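Storm season questions, answered with what patience we have left

Every September the Bevimville storm centre gets the same calls. We've put the replies on one page so you can read them before the power goes out.

When does the season start?
When the first one turns up. The calendar has its own opinion and the weather has never read it.

Do I have to leave if I'm told to leave?
Yes. Your neighbour who stayed put last time and was fine is a lovely man and a poor source of advice.

Where do I go?
The Calleck Street hall is the main shelter and takes 200 people. When it's full we open the school at Ponce, which has 93 beds and one good kettle. Listen to the radio for which door to use.

What should I bring?
Medicines, glasses, a torch, phone charger, papers in a plastic bag, and any food you can't do without. Pack for three days. One bag each, please. The hall is a basketball court and you will be sharing it.

Clothes should be plain and few. Two pairs of long trousers, socks, something warm, something waterproof. Fold things in half lengthwise and then down from the waist and you'll get twice as much in as you do by stuffing.
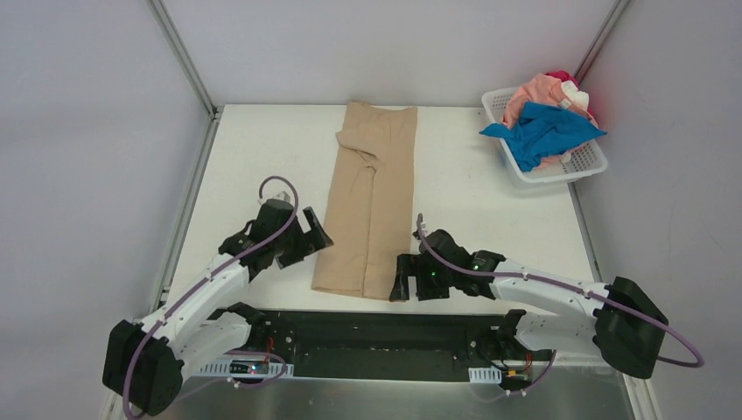

Can I bring the dog?
Dogs and cats are welcome at Ponce if they come with a lead or a carrier. Calleck Street can't take animals. Last year we had over 46 requests about chickens, and the answer is still no.

Should I tape my windows?
No. Tape gives you bigger pieces of glass. Use shutters or plywood, and put them up while it's still calm enough to stand on a ladder.

How will I know it's safe to go home?
We send a text through Zunik, the town alert service. Sign up by sending your street name to 709. A patch of blue sky doesn't count, as it may be the eye, and the other half is on its way.

Is the phone line open on weekends?
Sunday mornings only, until a warning is issued. After that it's open all hours - though if you're ringing to ask whether it's windy, try the window first.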